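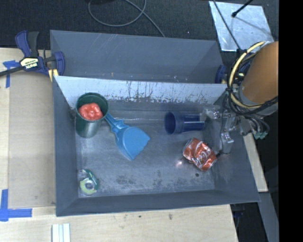 Two gray bins and a green cup on a wooden tabletop.

I stopped by the Prothero swap shelf this morning and, wow, word has gotten around! The free shelf moved into the old ticket hall on Lorarholm in June, and 776 items have gone home with new owners already (kitchen stuff goes fastest, then kids' books). Declan Flanagan, who keeps the logbook, told me they've had to add 40 feet of shelving — and he'd still like more.

Hours are now 9 a.m. to 6 p.m. You can bring in up to a carload at a time, but please, no mattresses or paint. I dropped off a fondue set and came home with a better fondue set, so I'm pretty happy. Winter coats are what they need most right now, especially in kids' sizes.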